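Print this page | E-mail this page

Speaker notes: Moving a small kitchen into a shared building
Vilmos Gál, Skiseck tenants' evening, April

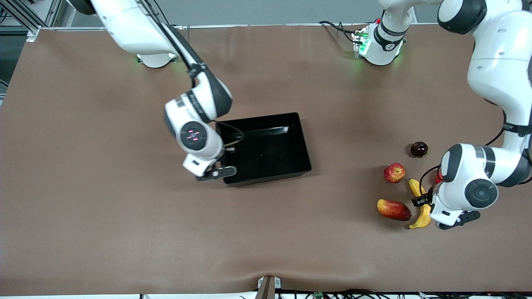
Black tray with raised walls, on the brown tabletop.

Slide 1. Say hello, say who I am. I ran the lunch kitchen at Randenton for 11 years and moved it twice. Tonight is about the second move, into the Plisonier building, where we shared a kitchen with two other tenants. Ask who here has shared a kitchen before. Wait for hands.

Slide 2. The lease. Read it for hours first and rent second. Ours said "reasonable evening access," and the landlord and I had different ideas of what evening meant. We lost the 6 p.m. slot to the bakery for most of the first winter. Get the times written down - start, finish, and who locks up.

Slide 3. Storage. We signed for 7 shelves and a share of the walk-in. The shelves were fine. The walk-in share was never marked, so it shrank a little each week. Tape on the floor fixed it. Mention that the tape needs replacing every couple of months or it peels and people stop seeing it.

Pause here. Drink some water.

Slide 4. Labels. Name, contents, date. Suvarna, the caterer across the hall, used blue labels and we used yellow. The bakery didn't want labels and came around after someone used their good butter in a staff lunch. (Tell the butter story short. It ran long last time.)

Slide 5. Cleaning. We tried a rota and it failed. What worked was a handover: whoever is leaving walks through the room with whoever is coming in. It takes roughly 3 minutes. Drains, burners, floor, bins. If something is dirty you say so then and there, and you don't write a note about it later. Notes made everything worse.

Slide 6. Money. Split gas by hours booked. Split repairs evenly, whoever was using the thing when it broke. We argued about this over an oven door and I still think the even split is right, but somebody here may disagree. Let them.

Slide 7. Leaving. Give notice early. Take photos of your shelves before you go and keep copies of every key receipt. We got our deposit back minus one missing key, and I found the key in a coat the next spring.

Questions. Likely ones: insurance (each tenant carries their own, check the building policy too), noise after dark, whether I would share again. Answer to the last is yes - with 2 tenants, probably, and a longer talk before signing.

Handout is by the door. Sample handover sheet is on the back.

This site uses cookies to remember your settings. Accept | Manage preferences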